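Project Office Notes, November 2025

Change requests: what the form now asks for

The change request form was revised in August and is now the only version accepted at Skumbridge and Plillstead. Requests raised on the old form will be returned to the sender without a number. The main difference is in section 3, where the single box marked "Impact" has been split into cost, schedule and acceptance.

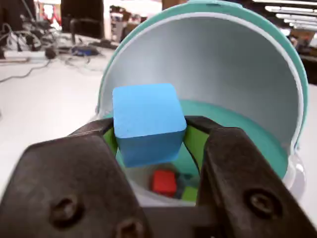
Acceptance is the part most often left blank. A change to a deliverable nearly always alters the test by which the client signs it off, and the request must state the new test in words that a second person could apply. "Block placed correctly" is too loose. If the task is to put a light blue cube into a round container, the wording should say whether a cube still held between the fingers above the opening counts as placed, or only one that has been released. Nithin Shenoy has put two worked entries in the shared folder under Clultance, both taken from closed requests.

Cost should be given as a difference from the approved baseline, never as a new total. Request 554 was delayed because the two figures were mixed, and the reviewer had to rebuild the estimate from the timesheets. Schedule impact is given in working days. Where there is none, enter zero - an empty box is read as "not assessed".

Requests are reviewed by Gangadharan Kulkarni or, in his absence, Zineb Shehata. Anything that moves a milestone on the Shao contract also needs the signature of Christos Tzavaras before work starts. Approved requests remain valid for 90 days. After that the estimate must be confirmed again, even if the scope is the same. 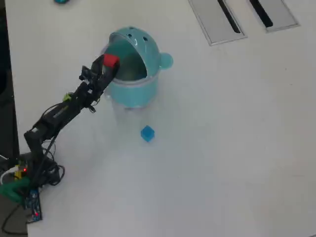 Closing a request

The person who raised the request closes it. Attach the signed test result and update the baseline register on the same day. Questions about the register go to Aishwarya Marar.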